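Notebook, storage bins, November

Start 9:40. Carrying on with the question of whether the lidded bins are worth buying in quantity. The Pollholm order form says minimum 35, and I am not signing for 35 of anything on the strength of a catalog page.

What the page claims: stacks well, latches stay shut, handle rated for a full load. It doesn't say what a full load is. Full of what? Paper towels or bolts? I wrote to Grostomport, who distribute them, and got back a PDF of the same catalog page. So the number stays blank in the table until somebody gives me one or I break a handle.

Latches. Catalog says good for 3,000 cycles. Maybe. I did 200 by hand over two mornings, opening and shutting both, and they still click. That tells me they survive 200 and nothing more. The click got softer toward the end, or my ear got used to it. I should have recorded the first ten for comparison and didn't.

Handle. Handy for one bin at a time. My complaint is the same as last month: it sits on top of the lid, so anything you stack has to deal with it. With the loop up, the next bin rocks. Folded down it is supposed to lie flush. On the one I tried, it lay nearly flush, and nearly is enough to make a stack lean. Three high was fine on the bench. I wouldn't go higher on a shelf that people bump into.

Also, the lid carries everything. Handle on the lid, latches on the lid, so if the latches let go you are holding a lid and the contents are on your feet. The old Lullix crates have the grips molded into the sides. Ugly, scratched, never dropped anything on me.

Walls. You can tell there is something inside without opening up, but not what, unless it has a strong color. People keep saying "you can see what's in it." You can see a blur. They need labels like any other bin, and we know how our labels go.

10:55. Packing. The Catacutan layout sheet wants the boxed items put in first, against a wall, and loose things filled in around them. I was doubtful. My habit is to put the big box in the middle so the weight is even when you lift.

Tried it both ways with the same contents. Box in the middle: lifts level, but leaves two skinny gaps that are no use for anything except losing screws. Box against the side: one decent space left over, and a bin that tilts a little toward the box when you pick it up by the handle. The tilt bothered me less than I thought it would. I'll give the sheet that one.

What the sheet gets wrong is the order of work. It has you fit the lid after each item "to check clearance." That's a lot of latching for nothing. Lid off, set it flat to the left, leave it there till the end.

Steps as I'd write them:

1. Lid off and flat on the table, left of the bin. Don't lean it on anything.

2. Green box goes in first, over to the right side and up against the wall. 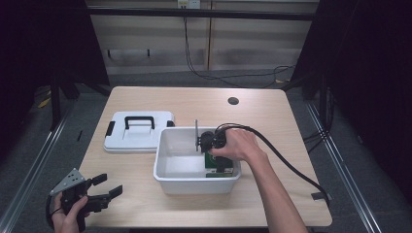

3. Loose items into the space that's left, heaviest on the floor of the bin.

4. Lid on, both latches, then lift an inch and put it down again before carrying it anywhere.

Still open: handle load, and whether the lean gets worse once the bins have been used for a while. Not ordering yet. Ask Pollholm if they will sell us 3 more at the single price and try those on the real shelf.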